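Let apartment buildings keep their laundry rooms

Lelholm, May 2019

The building I rent in has 25 apartments and one shared laundry room. This spring the owners, Vidmar, wrote to say the room will close and become storage lockers. Tenants who want a washer can have one put in at home for an extra $158 a month. I think this is a mistake, and I think the city should stop treating laundry as a luxury when it approves changes like this.

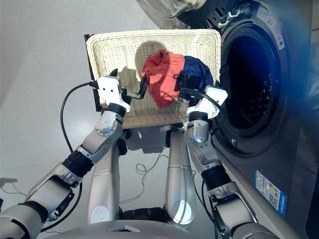

A white wicker basket in front of a front-loading washer.

Start with the money. At $158 a month, a tenant pays close to $2,000 a year for a machine that sits still most of the week. My own wash takes up two evenings. The rest of the time a washer of mine would be a shelf for mail.

Then there is space. My kitchen has one free wall, and the refrigerator is on it. 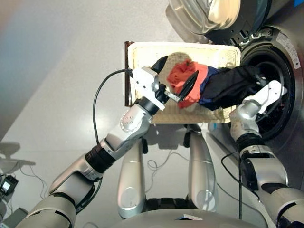

The other choice is the laundromat on Kolline Street. It is a decent place, but it closes at eight and the walk is uphill on the way back. For a parent with small kids, or anyone with a bad knee, that is a real cost even if it never shows up on a bill. 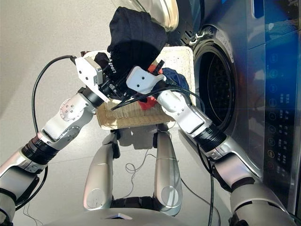
Dark navy fabric held up beside the washer.

Vidmar says shared rooms are a bother to run. I believe that. Machines break, people leave wet towels overnight, and there are arguments about dryers. The Grirer building two blocks over had the same trouble and fixed it with a sign-up sheet and a yearly service contract. Its tenants still complain – mostly about lint – but they have clean clothes and they didn't have to give up a closet.

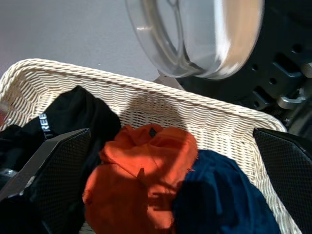

What the city could do

Lelholm already requires bike parking and trash rooms in buildings of this size. Adding a laundry room to that list would be a small change. Where an owner wants to close one, tenants should get a hearing first, and the rent should go down if the room goes away. We pay for that room now, every month, as part of the lease.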